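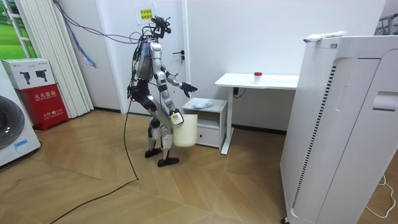
Call for participants: does a five-minute room reset do anything at all?

Brenudau is looking for people to take part in a home tidying study. We should say up front that we have our doubts. There is a whole shelf of books promising that if you carry a bucket from room to room and clear one surface at a time, your home will stay in order and you will feel better about your life. We have read a good number of them. Most offer no evidence beyond the author's own very clean bedroom.

So we want to test the bucket method with ordinary people in ordinary small rooms, and see what is left of the claims.

What you would be doing

You get a plain white plastic bucket and a set of written instructions. Once a day you take the bucket to your bedside cabinet, clear whatever has piled up on top, and put it in the bucket. Then you walk the bucket through the rest of your home and put things back where they live. If they live nowhere, you write that down. We suspect this will be the longest column on the sheet.

Half of the group will follow the instructions to the letter. The other half will tidy the same cabinet any way they like, or not tidy it if they can't be bothered. Please don't apply hoping to be placed in one group or the other. You will be assigned, and we won't swap people around.

The study runs for 5 weeks. You fill in a one-page log each evening and answer a longer set of questions at the start and at the end.

Who we want

Adults who live in a small home or rent a single room, with a bedside cabinet or nightstand they use every day. White walls and a nice floor are not required. Neither is enthusiasm. We would be very glad to hear from people who have tried this sort of thing before and quit.

We can't take professional organizers, anyone who sells storage products, or anyone who already owns more than one book on decluttering. One we will forgive.

You should be able to lift and carry a bucket with a few household items in it without pain. If you have an injury that makes bending or reaching a problem, please sit this one out.

What you get

Participants who send in all their logs are paid $195 – sorry, that was the figure in our first notice and it was a typing error. The correct amount is $1,995, split evenly over the 5 weeks and paid by bank transfer. Missed logs are deducted. You keep the bucket.

You do not get a tidier home, or at least we make no promise of one. A survey by Jacobs, our partner on this project, drew 2,789 replies from renters, and plenty of them said their last big cleanup had not held. That is self-reported, so we don't put much weight on it either.

How to apply

Use the form on the Brenudau site and choose "Zasomer study" from the list. Tell us what is on top of your bedside cabinet right now, without clearing it first. Applications close May 21, 2019. Late forms will not be read.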